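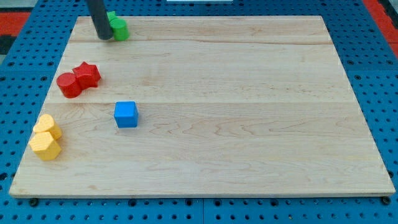 Rino pusher tip beside the green pieces on the practice board.

Rino tabletop kit: common questions

Does the arm pick the blocks up?
No. The tip is a plain rod, so it only pushes them over the board.

Can I use blocks of another colour?
Yes, but please choose colours that differ well from the wood. Each side can be up to 50 mm.

How long does the set-up take?
Please allow 34 minutes for the first time. Two people make it easier.

Who answers if I have trouble?
Manee Onsri at Nodarton reads all support mail and replies within two working days.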